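The Brastamau Bench, Little Jobs and Small Parts

Welcome back, everyone, and thank you for all the kind notes after the last gallery! This page is about the white table and the sort of work that gets done on it, most of it small and fiddly and a good deal more absorbing than you might expect.
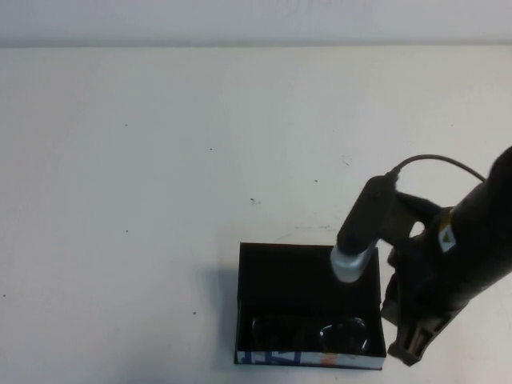

Two glossy dark rounds side by side on the floor of the open black box, with the tool's silver tip just over the back of it. I love the shine along the top of the one on the right.

A word about the table, which gets more mail than anything else on these pages. It's a big one, and the white top has picked up its share of specks and smudges over the years. Kanako Takagi, who found it for us at the Grumside sale, paid 260 dollars for it and then had to talk her brother-in-law into driving it home on a Sunday (he was paid in soup). I've been asked more than once if we plan to replace the top, and the answer is no, we're fond of it. A matte surface is so much easier on the eyes when you've been leaning over shiny little things all afternoon, and the marks wipe down well enough with a damp cloth and some patience.

I'm a great believer in working out of a box, too. Round things roll, and anyone who has spent an evening on hands and knees with a flashlight will know why I like four walls around them. A dark one suits me nicely, though Kanako prefers a pale tray and we've agreed to differ.

The older galleries, Firnura and Tsuchiya, are still up, with 32 pictures between them, and I hope to have the next one ready in December. If you'd like a larger print of anything, write to me and say which page you found it on. I do answer everybody, only slowly.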